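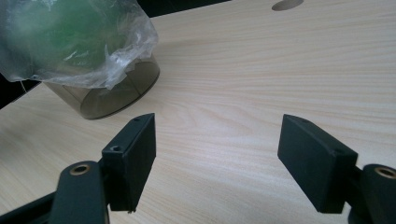

Sota Maruyama asked after the last class why we should clear the whole table when only one container will be used, and whether it is not enough to push the things to the side. It is a good question, and these notes begin with it.

Unit 3. The work surface and the small containers

A table with wood surface shows its grain, and small crumbs can hide along the lines. Wipe in the direction of the grain first, then across. Do not use more than 20 ml of water for one table. Dry it with the second cloth.

Things pushed to the side come back to the middle during the work. This was my experience with the June group, who lost some 700 grams of beans to the floor in one afternoon.

Containers

Smoky or tinted containers are practical for dry food, but the level inside is harder to read. Write the content and the weight on a paper label. Our tall size is for 1000 grams of rice, and the Fallitz size is for less.

Plastic bags

A thin clear bag keeps its folds after it is opened. Press it flat with the hand before you fold it. If something is still in the bag, close it and lay it beside the container, so that the lid stays free.

For next time (10/11/2019)

Bring two cloths and one container with lid. Read the Abbasi sheet, both pages. Exercise: arrange one shelf at home, write down the order, and use it for a week without changes. Then write half a page about which things you moved anyway.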